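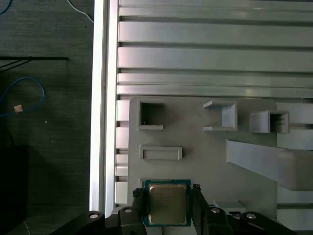
Abenezer Gidey asked whether the wrist view alone is enough to learn the release, and whether failed tries should stay in. Both points are settled below for the current version.

Orum CPU Handling Set

Contents
1,108 episodes of a two-finger gripper handling desktop processors, recorded by teleoperation at the Drariro bench. Each episode has wrist video, joint positions, gripper width and a text instruction.

Views
Wrist video is required. The fixed side view is optional and missing from 300 episodes.

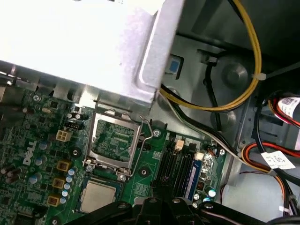

Wrist view, processor near the open socket on a Dell motherboard.

Failed tries
Kept, with success set to 0. Drops and jams share one code. Filter on success before training a cloning policy.

Splits
Split by operator. Episodes from 14 operators are in train, 6 in test.

Known issues
Gripper width lags the video in the January recordings. Not corrected.

Maintainer: Khôi Khổng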